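I spent most of January on one function in our grasp code, the one that decides when the fingers are allowed to close. It's called `ready_to_close`, it was 16 lines long when I started, and it was wrong in a way that took me a while to see.

Some background. Kakach is our name for the pick-and-place stack. Perception gives it an object and a pose, the planner (Barkus) gives it an approach, and a small controller takes over for the last stretch. Barkus doesn't care what the object is. It gets a grasp point, a direction and a width, and it works out a path.

That's fine for blocks. It's bad for anything with a hole in it. Our segmenter returns a filled mask, so a ring comes out as a disc. The grasp sampler then looks for two opposite sides of the disc, finds that the disc is wider than the gripper can open, and gives up. The log says `no feasible grasp`, and that's true for the disc it was given.

The fix I settled on was to keep the inner contour and treat it as an edge like any other. Then the sampler can propose a grasp across the wall of the ring, with one finger outside and one in the hole. I'd expected this to be a big change. It was mostly deleting a call that filled holes, which somebody had added to clean up noisy masks. 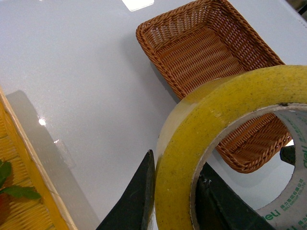
*Wrist camera view of a wall grasp on a roll of packing tape.*

Clear tape is a hard case for the depth side. The side of the roll lets light through, and the depth values there jump around. The white core is much better behaved, so I now fit the inner circle first and use it to guess where the outer edge should be. If the outer edge in the color image agrees with the guess, we keep it. If it doesn't, the grasp gets a lower score and Barkus tries the next one.

The glossy white table doesn't help either. Reflections of the lights show up as small bright patches, and the old code sometimes took one for an object. I now drop any detection that has no height above the table plane. Shadows go out the same way.

Back to `ready_to_close`. It used to check the distance from the fingertips to the grasp point and nothing else. For a wall grasp that isn't enough. The tips can be at the right distance with both fingers on the same side of the wall. The new version checks that the wall sits between them, using the last good contour from the wrist camera, and it wants 2 frames in a row that agree. If it waits longer than 400 ms, it backs off and asks for a new contour.

I also changed the logging. Every refusal now records which check failed, along with the contour it used. Subbarao Warrier asked for this last year and I put it off, which was a mistake. I could have found the filled mask in an afternoon.

Still open: baskets. They have a rim and a big opening, so the sampler now likes them a lot more than it used to. It will happily propose a grasp on a woven rim when the request was for something inside. For now there's a flag that turns wall grasps off per class. I'd like to get rid of it by April.

The branch is `inner-contour` if you work on this with me. Please rebase before you touch the sampler, as I renamed most of its arguments.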